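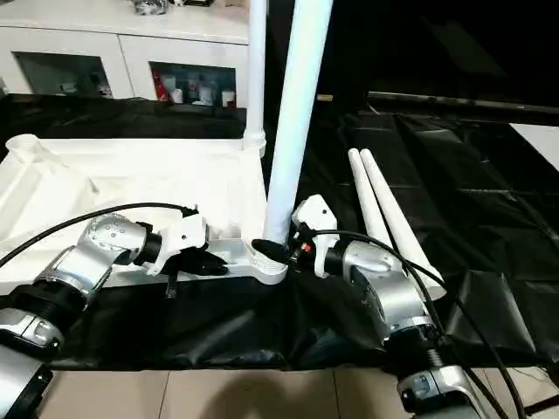
Lesego Zulu tests flat-pack furniture for Miven and begins with the joints. "A leg fails at the socket before it fails anywhere else," Zulu says. The base goes down first, on black cloth, and each tapered leg is then seated in its ribbed collar. "White plastic marks easily, so I want a soft surface under it."

Zulu allows 7 mm of play at the top of a leg – no more.

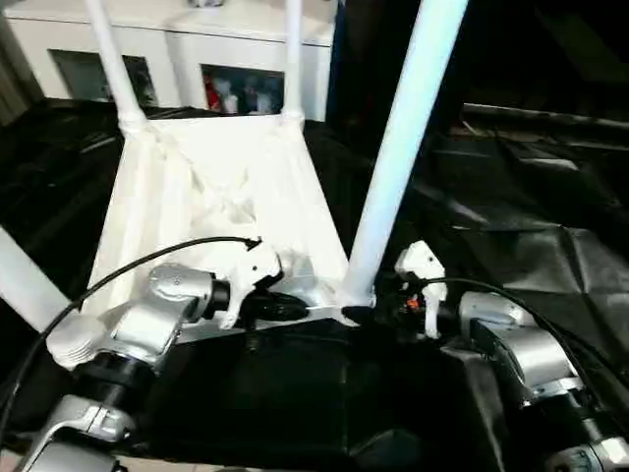 White wrapping, creased at the sides of the frame.

Creases are of little interest to Zulu. "I look for strain at the corners. The rest is appearance."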